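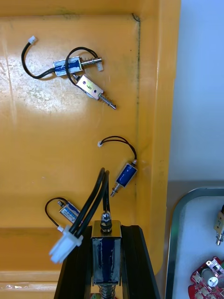 Quick one, 6 October 2021. Sorting policy for Lumora is finaly scoring better than our February baseline. Solenoids, harnesses, round boards, all out of one mixed pile. 182 demos per part type, then 5 epochs of fine-tuning. Not fancy.

What changed — we stopped feeding it only the overhead view. Wrist view added, late fusion, same small network. Solenoids were the worst class before (leads tangle, everything slides). Now the boards are worst. Go figure.

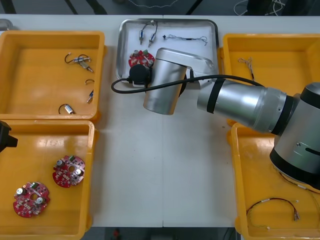 *Red board in the steel tray, bins either side.*

Whole eval set is 1,253 picks. Misses are mostly double grabs, plus a few where it goes for the cutout in the middle of a board instead of the rim. Need to relabel those, teh grasp points were sloppy. My fault.

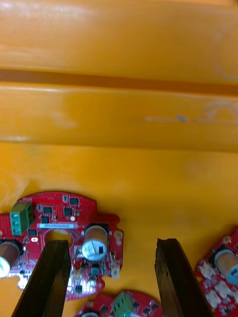 Orozco wrote back that late fusion is probably hiding a calibration problem, and that I should rerun with the wrist view shuffled before beleiving any of it. Fair. Running that tonight, 4 seeds.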